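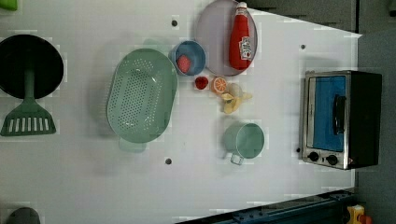
I've had the Rason play kitchen set at our place since July, and I finally feel like I know it well enough to say something useful. I bought it for my niece's visits (she's four and runs a very strict restaurant), and between her and the neighbor's twins it has had a real workout!

First thing, the colors. I was braced for screaming primaries, and what I got was mint green, a soft lavender plate and a little blue bowl I'd happily put olives in. The frying pan is plain black and looks good next to all that pastel. My niece doesn't care about any of this, but I'm the one who has it on my shelf all week, so I do.

The colander is the star. It's oval, it's big, it has holes all over the bottom, and it works as a hat, a boat, a bed for a bear and sometimes even a colander. The slotted turner is a close second. The slots are properly cut through and the neck is narrow, so small hands get around it fine. I did worry it would snap when one of the twins used it as a drumstick, but so far so good.
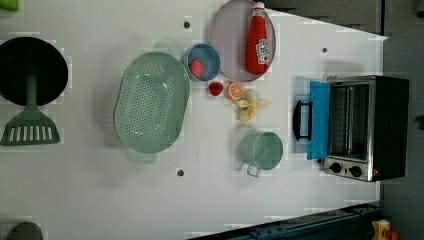 364 words · 2 min read

Now the food, where I have a few more opinions. The strawberry is lovely and bumpy, and the orange half has all its segments, which got us into a long talk about juice. The ketchup bottle gets fought over more than anything else in the set. Everything we serve gets ketchup, orange included. I do wish there were a second bottle, or that Lambrechts (the shop I ordered from) sold them separately. I wrote and asked, and a very nice Josefien Dekker wrote back that they don't, sorry.

My other gripe is size. The strawberry is tiny next to the plate, and it rolls off and disappears under my couch about once a visit. If you have a really little one at home, I'd put the small pieces away and just hand over the pan, the turner and the colander. They'll be busy for ages anyway.
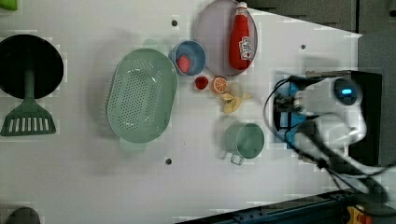
Page last changed: July, 9:40 a.m.

A reader asked how it compares with the Dredix set, which I had on loan from my friend Nele for a while. The Dredix has more food in the box, but the dishes felt skimpy and I missed having a decent plate. With this one I like the mix: a mint cup with a loop handle for "coffee," some curly pale chips to go with it, and enough dishes to lay out a whole lunch on a table.

Would I buy it again? Yes, and I'd probably get one for my sister's house too, so I can stop packing the colander in my bag every time we go over there.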